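Sorting robot at work, what happens to the sorters?
Posted by Wenjie Ren

I hand-sort returns at Haron, 40 totes a shift. In October they put in a Drudis arm and now two of us "coach" it on blocks before it gets real stock. My table at 7 a.m.:
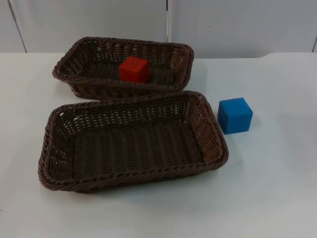 Red one in the back basket, blue one still on the table.

Has anyone been through this? Did your hours change?

Ye-ji Pyo
Yep, at Mustis! I kept my hours but my day got weird. Less lifting (my shoulders love it), way more standing around resetting stuff and writing down misses. Ask now whether coaching comes with a pay grade, I waited too long and had to fight for it.

Ott Lukoševičius
they said the same thing to us. learn to fix it

Jihad Nimri
Get the new job description in writing. Mine still said "sorter" 102 shifts in.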